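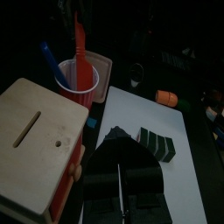 Wooden box with a coin slot, red cup behind

Kolska Five-Tray Food Dehydrator
Grasa Kitchen Shop > Equipment > Drying and Preserving
$79.00
In stock

I put off carrying a dehydrator in the shop for the longest time. They take up counter space, the cheap ones sound like a hair dryer, and I'd been drying my apple slices in the oven on the lowest setting with a wooden spoon stuck in the door (please don't do this with a toddler in the house). Then I borrowed a Kolska over the holidays, made four batches of mango strips in one week, and put in my first order in February. I've been using mine at least twice a week ever since!

What I love about it is how little there is to it. There's one dial for the temperature, one for the timer, and that's the whole control panel. No app, no beeping menu. The fan sits at the back, so the air moves across the trays and you don't have to keep swapping the top one with the bottom one halfway through. My old round one, a Collado I bought used, needed shuffling every couple of hours and the bananas still came out leathery on one side and sticky on the other.

It's also pretty quiet. I run it overnight in the kitchen with the door open to the hall and I sleep fine. The smell is another story. Strawberries at two in the morning are lovely, onions are not, so do your onions in the daytime or out in the garage.

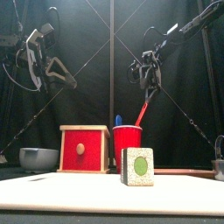

What I make in it

Apple rings are the place to start. Slice them thin, dip them in water with a good squeeze of lemon, sprinkle with cinnamon and lay them out so they don't touch. Mine take seven or eight hours at 135°F. Thicker slices take longer and stay chewy in the middle, and my kids like those better, so there you go.

Fruit leather is next. Blend ripe fruit until it's smooth, spread it on the solid sheet, and leave it a little thicker at the edges than in the center or the rim will go crisp on you. I use overripe pears and whatever berries are in the freezer, no sugar at all. One solid sheet comes in the box. I'd get a second one, you'll want it.

Then there's my favorite, which is crunchy chickpeas. Cook them, dry them well with a towel, toss them in smoked paprika and a little salt and run them until they rattle when you shake the tray. They're great on salads, and I eat them by the handful out of the jar while I'm cooking dinner.

Herbs work too, but turn the dial all the way down. Mint and oregano hold up nicely. Basil goes dark for me every time no matter what I try, so if you have a trick, send it to me!

The details

Power: 400 watts
Trays: five, removable, with a fine mesh insert for two of them
Temperature: 95°F to 160°F
Timer: up to 27 hours, shuts off by itself
Door: clear, lifts off completely for cleaning
In the box: dehydrator, trays, mesh inserts, one solid sheet, a small recipe booklet

The trays can go on the top rack of the dishwasher. I wash mine by hand most of the time, with a ten minute soak if I've done anything sticky. A soft brush gets into the corners. Wipe the inside with a damp cloth and leave the door off until it's dry.

One gripe: the cord is short. It reaches the outlet behind my toaster and that's it. Measure before you pick a spot. The recipe booklet is also nothing special, and the drying times in it run low for anything juicy. Go by feel. Let a piece cool before you decide, as warm fruit always seems softer than it is.

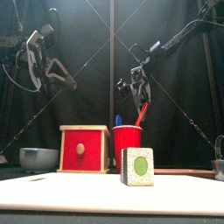 Photo: Grasa Kitchen Shop

Which size should you get?

Five trays is plenty for a family of four. That's six or so medium apples per batch, depending on how you slice. If you've got a garden that buries you in tomatoes every August, look at the Kolska Nine-Tray, which has the same dials and the same fan but is a good bit deeper. I wouldn't buy it for a small kitchen.

And if you only want to dry a bunch of herbs now and then, save your money and hang them up with string.

Shipping and returns

Orders go out from our storeroom in Trarow, usually the next working day if you order before noon. You can send it back within thirty days, even if you've used it, as long as the trays are clean. The warranty is two years on the motor and one on everything else. Extra solid sheets and mesh inserts are on the Accessories page, and they fit both sizes.

Customer rating: 4.6 out of 5 (2,247 ratings)

You may also like: Mandoline Slicer, Wide-Mouth Storage Jars, Silicone Spatula Set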